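Home | Projects | Gallery | Notes | Contact

Print this page | E-mail this page

Marker Day at Treslow: Learning to Draw Dashes From a Head Camera

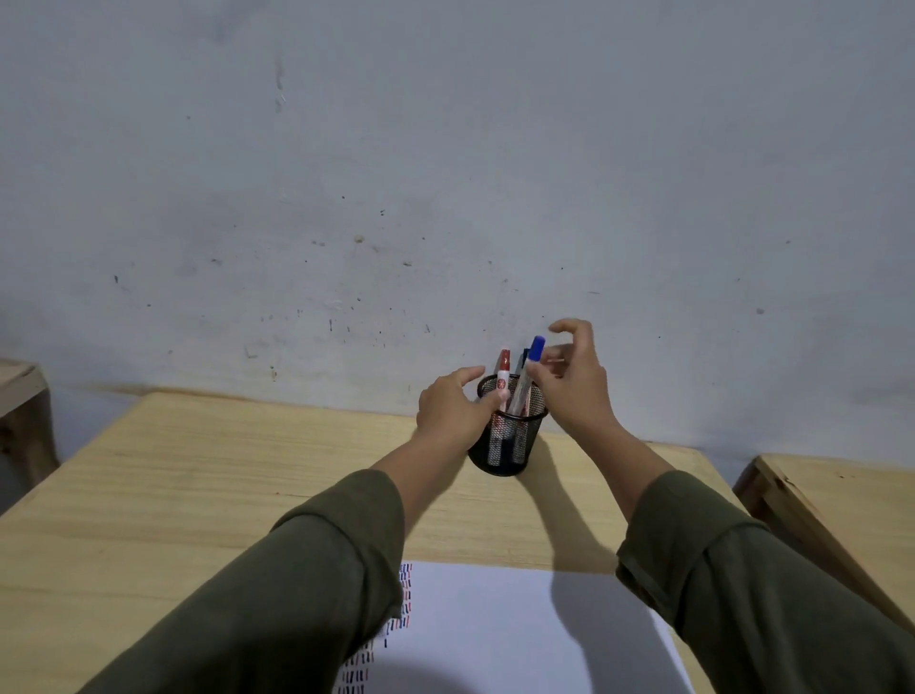 Red, blue, red, blue

I like this one a lot. One hand steadies the mesh cup while the other goes for the blue cap, and on the left of the paper you can see the rows of little slanted dashes we care so much about. Olive sleeves, pale wood, scuffed wall – that's pretty much the view our model gets of the world!

What we were after

The gallery is short, so let me fill in the story. Treslow is our small project on teaching a two-armed robot to do desk jobs by watching people do them first. No gloves with sensors, no stickers on the knuckles. The person does the job, we keep the view from head height, and software works out where both hands are in every bit of video. Then a policy (the part that decides what the arms do next) learns from those hand paths, plus a much smaller pile of examples recorded on the robot itself.

The job in this set is called "swap and stroke." You draw a row of short dashes in one color, put the marker back in the cup, take out the other color, and draw the next row underneath. It sounds like something for a rainy afternoon with a five-year-old, and I did get teased for it at Brirkudura, where I gave a talk on it in April. But it's a mean little test. The policy has to remember which color came last, find the right cap when two dark ones are sitting close together, and use both hands at once without knocking the cup into the wall.

How much we recorded

We kept 1,627 human clips for training and held back 143 for checking the hand tracker. On the robot side we had almost 800 runs, all done by steering the arms by hand, and my shoulders remember every one of them. The human clips were so much quicker to get that it felt like cheating.

What came out of it

The good news first: adding the human clips helped, and it helped most with the grab. Trained on robot runs alone, the policy liked to go straight down on the markers with one arm and leave the other one parked. With the human clips mixed in, it started bringing the second arm over to hold the cup before it pulled. We never wrote a rule for that. I watched the first good run three times in a row and then went and bothered everybody in the hallway.

The drawing part got less out of it. Stroke length was fine, but the slant drifted as the rows went down the page, and the policy still lost track of the color order after a pause. I think the sleeves are partly to blame. A person leaning over the desk hides a good part of the rows with their own forearm, so the clips often don't show the row that matters. We tried feeding in a few seconds of older video and that helped with color, though it made everything slower, and the Harawira code we use for playback was not happy with it at all.

Shadows were the other headache. An arm over white paper throws a big gray patch, and our early hand tracker would now and then decide the patch was a third hand (or a very flat one). Mixing in clips with the lamp moved to different spots mostly cured that.

Still on the list

Tustedlow is the name of the next round. Same dashes, but with the cup moved between rows, and I want to try a heavier cup as well to see if the holding hand still shows up when there's less need for it. My bet is that it does. If you work on anything like this and have a good trick for rows hidden under a sleeve, please write to me, I'd love to hear it.

Page last changed 2019-09-29

Print this page | E-mail this page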